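How to Watch a Robot Demo Without Being Sold One

Posted August 28, 2021

I run a small shared kitchen and get invited to more robot open days than I'd like. The one at Pranari in April ran for three hours, and the pictures on this page come from it. The job on show was a saucepan and its lid. If you've been invited to something similar, take a pen and work through these steps.

Step 1. Write down the task before they tell you how hard it is

The handout called it "autonomous cookware handling". I wrote "lid, pan". Use the plainest words you can, because you'll be comparing your note with the brochure later. Then look at how the task starts. A lid sitting crooked is a different problem from one sitting flat, and you want to know which of the two they've practised.

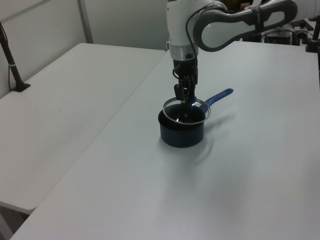
Step 2. Ask for the number of tries

Not the success rate, the tries. Pranari's sheet said 100 per cent in small type and gave no total. When I asked, I was told 18 runs that morning, all with the same pan. Fine, but my dishwashers do more than that before the first coffee. Ask as well who decides what counts as a success, and whether a person nudged anything between runs. Write the answer down in front of them - it tends to get more careful.

Step 3. Look hard at the props
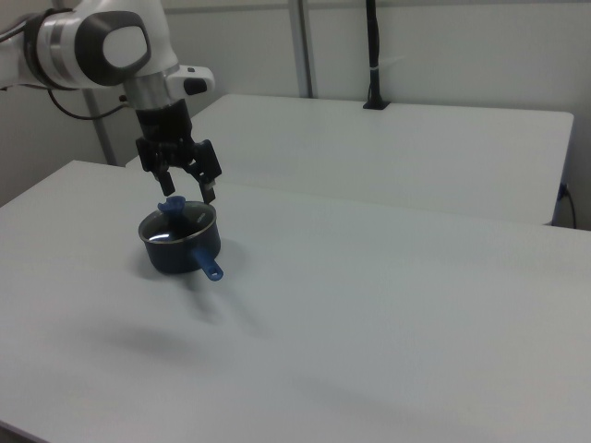 Kitchen gear is a mess of sizes, and any demo that uses one piece of it has skipped most of the job. I brought a dented stockpot lid from work and was politely told it wasn't on the program. Their own lid has a bright blue knob that stands up well clear of the glass, with room for a finger of the gripper on either side. Half of my lids have a flat strap handle, and a couple have a bolt where the knob used to be. If you can't bring your own gear, ask which shapes they've tried and given up on.

Step 4. Check where things end up

Taking a lid off is one thing. Where it goes is another, and on a crowded bench that matters more than the lift. Have a look at how much clear space there is around the pan, then think about your own bench at dinner time.

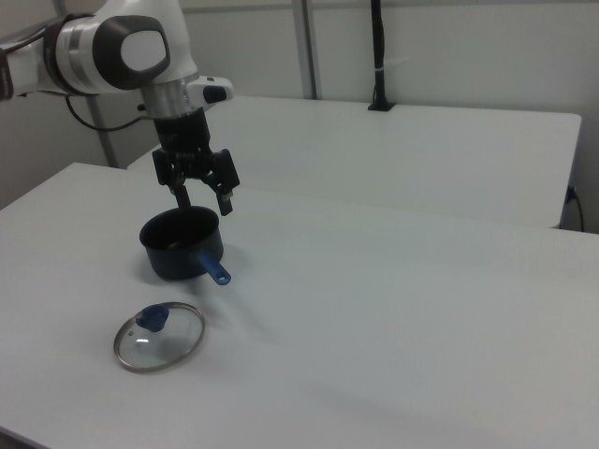
Lid flat on the table, pan open, and far more elbow room than my kitchen has.

Step 5. Get the price in writing

Grakia quoted me over the phone once and the figure grew by roughly 32 per cent by the time it was on paper. Ask for the arm, the gripper, the fitting and the yearly service as separate lines. Bosance will do this if you push. Meesuk sent me a calendar.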